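Ticket 194: Gripper lets brush slide during long strokes
Project: Loltska
Status: Open again
Priority: Medium (was Low, until it got ink on my sleeve)
Opened: 30 June 2018

Fault as reported: the hand-held gripper picks up the calligraphy brush without complaint, holds it nicely in the air, and then lets it creep upwards through the pads as soon as the bristles meet paper. Short dabs are fine. Anything longer than a comma and the brush begins its retreat. By the end of a stroke the tool is still moving with great confidence and the brush has stopped taking part.

No error in the log. As far as the software knows, it is holding a brush, and in a narrow sense it's right.

Step 1. Restarted everything. No change, but the form asks.

Step 2. Raised the grip force from 15 to 42 on the slider. The slider has no units and the Bisov manual is no help on this, having spent its pages on how to unpack the box. Slip was slower at 42 but still there, and the linkage started to creak. Put it back to 15.

Step 3. Wiped the pads and the metal collar with a dry cloth. Slightly better for 2 strokes, then as before.

Step 4. Changed where we take hold. We had been gripping on the dark handle, well down from the bristles, where the grip seems to defeat anything we try. Moved the grip up to the collar, so that the steps cut into the inner faces of the pads have something to sit against.
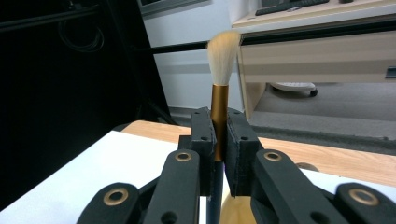
Brush gripped at the collar, bristles up, for the step 4 check.

With the new hold I pulled on the brush by hand and it stayed put, which got my hopes up and the ticket closed. Both were premature. On paper it no longer slides, but it now twists. A round collar between two pads is free to turn if it feels like it, and on curved strokes it feels like it. The bristles lean a little to one side anyway, so even a small turn shows up in the line. Our test character came out looking like a squashed insect.

Ticket reopened. Clundska bench replied that the pads are "within tolerance". I don't doubt it. So is the brush.

Next:
- Try a thin rubber sleeve on the collar, grip force left at 15.
- Ask Arnardóttir workshop for a pad pair with a shallow V in the face. Quote expected in September.
- Add a slip check to the software so it stops the stroke when the brush moves in the pads. At present it carries on to the end and reports success.

Until then, please keep strokes short and wear something dark.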